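Laltis 2 im Import: Bootloader und Garantie?

Forum > Smartphones > Laltis > Kaufberatung
16 Antworten

kabelsalat_nord
Der Ostapchuk-Shop listet das Laltis 2 jetzt ohne Vertrag, Auslieferung ab Dezember, 30 Euro Aufpreis für die Version mit "offenem Bootloader". Hat das Ding schon jemand bestellt? Mich macht stutzig, dass im Kleingedruckten steht, die Garantie laufe "nach Maßgabe des Herstellers". Das kann alles heißen.

Nazar Stelmakh
Heißt in der Regel: Rücksendung auf eigene Kosten, danach wochenlang Funkstille. Beim Vorgänger musste man den Code zum Entsperren über ein Formular beantragen, und ich habe 16 Tage auf eine Mail gewartet. Für ein Gerät, das als "offen" verkauft wurde. Die 30 Euro würde ich nicht zahlen, solange niemand das Teil in der Hand hatte.

pixelfrust
Ihr redet das schlecht, bevor es da ist. Kondovholm hat die Updates beim Einser zwei Jahre lang geliefert, das schaffen andere in der Preisklasse nicht.

Nazar Stelmakh
@pixelfrust Geliefert ja, mit vier Monaten Verspätung. Sicherheitspatches vom Frühjahr im Spätsommer sind für mich kein Argument.
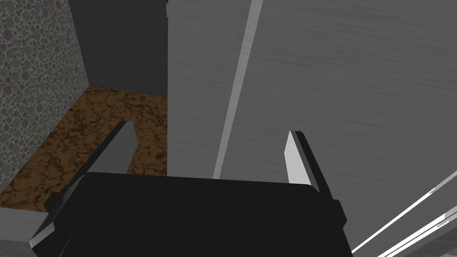

kabelsalat_nord
Welche LTE-Bänder kann die Importversion denn nun?

Rostyslav Mykhailiuk
Laut Datenblatt 1, 3, 7 und 20, Band 28 fehlt. Wer auf dem Land wohnt, sollte sich das gut überlegen. Die Modellnummer muss auf 2615 enden, die andere Variante hat auch kein Band 20.

pixelfrust
Band 28 habe ich hier noch nie gebraucht.

Rostyslav Mykhailiuk
Du wohnst ja auch mitten in der Stadt. Bei meinen Eltern geht ohne 28 im Haus gar nichts. Und Datenblätter von Kondovholm lese ich sowieso mit Vorsicht, beim Einser stand NFC drin und es kam keins.

amselherz
Nimmt jemand von euch Amau als Alternative ernst? Kostet 200 Euro weniger, dafür normale Garantie beim Händler um die Ecke.

Nazar Stelmakh
Kamera mäßig, Akku ordentlich. Der Bootloader ist dicht und bleibt es wohl auch. Wenn du kein eigenes ROM flashen willst - und das wollen die meisten nach der ersten Woche nicht mehr - reicht das.

kabelsalat_nord
Ich habe den Shop jetzt angeschrieben, ob die Garantie nach dem Entsperren weiterläuft, und um eine schriftliche Antwort gebeten. Vorher bestelle ich nicht.

pixelfrust
Meins ist vorbestellt. Melde mich, wenn es da ist.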